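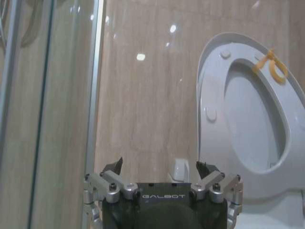 Page 4

**Sisterwood, ground floor bathroom: safety and condition check**
Filled in by Mabli Gough, December 19, 2019

Right, me again! I did the last one of these in October and Raffaele told me my comments were longer than the form, so I've tried to behave. (I haven't managed it.) Marks are OK, WATCH or FIX, same as the kitchen pages.

**Toilet**

- [x] Seat and lid stay up by themselves: **OK.** I left them raised while I did the rest of the room and neither came down on me.
- [x] Bumper pads present: **OK.** I gave each one a push with my thumb. Giorgia, you asked whether we need spares and I'd say not yet.
- [ ] Loop on the seat: **WATCH.** The yellowy one you lift it by. It does the job and I like not having to touch the seat, but it hangs quite loose and I'd like a proper handle before the Rindbridge lot come to stay.
- [ ] Bowl clean: **FIX.** Yellowish-brown staining down in the bowl, by the water. Please try the descaler first and leave it overnight, and don't let anyone go at it with a scourer!
- [x] Pan steady on the floor: **OK.** Sat on it, rocked about, felt silly.

**Bidet seat and electrics**

- [x] Side control panel secure: **OK.** All those little buttons down the left-hand side, and I pressed every one of them with the power off. Liliana's mum still wants bigger labels, and I can't say I blame her.
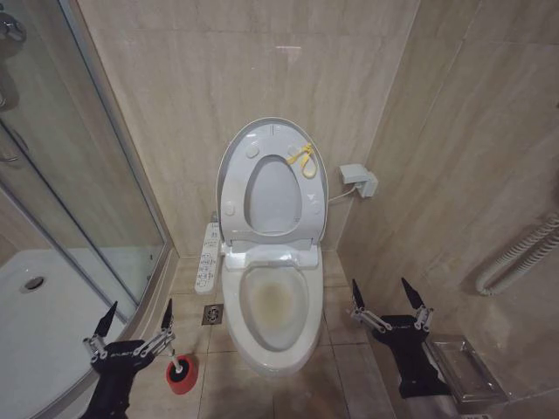 - [ ] Power cord: **WATCH.** It comes from the white box low on the right-hand wall and round to the back of the seat. I'd be happier with a clip on it so the mop doesn't catch it. Nipon has a bag of them in the van.
- [ ] Socket position: **WATCH.** It's low down for a bathroom, and I'm no electrician, so I've put it on Nipon's list for a proper look. Until then, no sloshing buckets on that side please.

**Floor and drains**

- [x] Floor drain grate flat and in place: **OK.** Stood on it in socks, no sharp edges.
- [ ] Tiles and grout: **WATCH.** Scuffed and a bit dark near the base of the toilet. Might only be muck, so clean it first and then tell me.
- [x] Brush and holder: **OK.** The red one. Keep it over by the drain where people can see it, I've kicked it over 3 times in the other spot.

**Shower**

- [x] Glass and silver framing: **OK.** Ran my hand along the edges and found no chips.
- [x] Tray drain: **OK.** I poured 5 jugs down and it cleared nicely.

**Still to do**

- Descaler in the bowl (Giorgia)
- Cord clip and socket check (Nipon Limsakul)
- New lifting handle (me, I'll order it tonight)

Next page is the upstairs landing.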